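Messina Bindery, bench notebook
Nov 29, 2025

The Prusia ledger again, and a good long session with it, so please forgive the length of this. I would sooner write too much down while it is fresh than try to piece it together after the holidays, the way I had to with the October notes (my handwriting in those is a disgrace, and I have apologized to Yao-tsung Tse for it more than once).

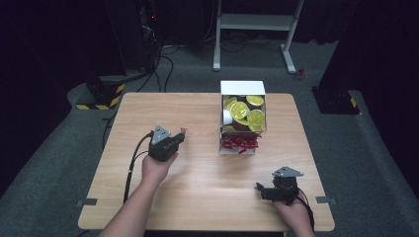 Shuk-fan Hsieh
Bench lead, Messina Bindery

Chocolate coins are on the side table in the white box, by the way, lovely gold ones with red shredded paper under them. Please help yourselves, and please wash your hands before you go back to the paper!

Now, the ledger. The spine is clean at last. I put the wheat paste poultice on in strips and left each strip 30 minutes, then lifted the old animal glue with the bone folder. Most of it came away like wet toast. The stretch near the tail was stubborn and I gave it 60 minutes, with a bit of plastic over the top to keep it from drying out, and that did the trick without lifting any of the paper underneath. I'd do the whole spine that way next time and go and have tea.

The sewing is better than I feared. Whoever made this book knew how to sew, and the original cords are sound at the head. Section 2 has a split fold, and I have guarded it with the thin Jistus tissue. I tried the heavier Jistus first on a scrap and didn't like how it stood up in the gutter. The thin one sinks right in.

Paste notes, for anyone making up the next batch: I cooked it thicker than usual and let it down with water on the board a little at a time. It was lumpy to begin with (my fault, I stopped stirring to answer the phone) but two passes through the horsehair sieve sorted it out. It smelled fine. What is left is in the fridge in the jar with the blue lid, and it should go in the bin if it turns even slightly sour.

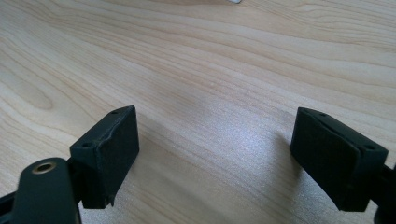

Shuk-fan Hsieh

Pressing next. I used the small Drulard press, which I have grumbled about for years and am now rather fond of. The platen still leans a touch to the left, so I packed that side with one sheet of blotter and checked it with a strip of newsprint at each corner until they all gripped the same. For the loose boards I didn't bother with the press at all. They went between felts with the 900 gram weights on top, spaced out evenly, and they can stay there.

Yao-tsung and I talked over the covering leather and did not quite agree. He wants to keep every scrap of the old spine and lay it back over the new. I think the lower half is too powdery to take paste, and I'd be happier saving the title panel and letting the rest go in an envelope with the book. We have left it until the owner has seen both pieces.

Still to do: line the spine, mend the torn corner on the last page of accounts, find out where the good spokeshave has gone, and order more blotter.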